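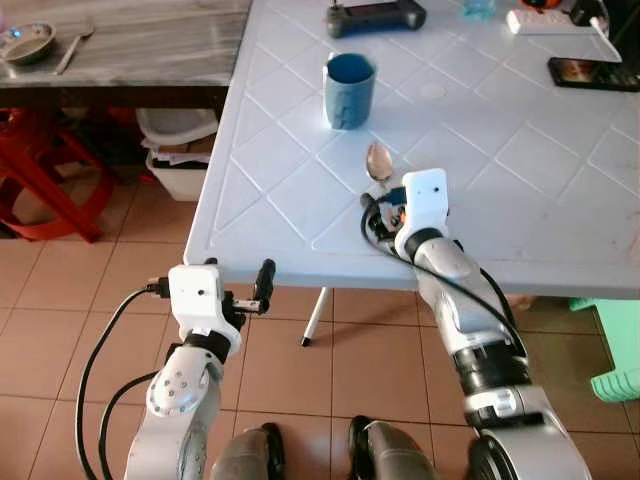

A reader wrote in after my last post to ask whether the Vovano grippers are worth buying if you already own a pair of arms that work fine with the hands they came with. The same reader wanted to know why every review of these kits uses foam blocks, when what most people want picked up is a fork.

Fair points, both of them. I've had the kit since March, so I can answer the first one, and I've stuck to kitchen things for the second.

The kit is sold by Drosel at 900 dollars for 2 grippers, the cables and a license for the Hidayat software. Shipping was extra. The mounting plates fit my arms without an adapter, but the screws in the bag were too short for one side and I had to buy longer ones.

Setup took most of an evening. The software found the right gripper at once. The left one needed a firmware update before it would answer, and the update page was hard to find on the Drosel site. After that both opened and closed on command and I haven't had to touch the settings again.

Spoons are a good test. They are thin, shiny and flat on the table, and the handle is a small target. I ran 100 tries with a metal spoon on a plastic table that has a raised pattern on top. The kit picked it up 89 times. Most of the misses came when the fingers closed a little high and slid over the handle. A cup is much easier, and I stopped keeping score on those.

The cables are my main complaint. They come off the housing and hang in a long loop, and a loop like that will catch on a table edge sooner or later — mine has done it more than once. Drosel sells a sleeve for them. It should be in the box.

I also tried the Zallano kit last year. It was quieter and the fingers had a softer grip, but it dropped the connection often enough that I sent it back.

So, to the reader: if your current hands can hold a spoon, keep them. If they can't, I would buy the Vovano set again at this price. I'm going to try forks next, and then a plate if the fingers will open wide enough. Drosel's support desk still owes me an answer on that.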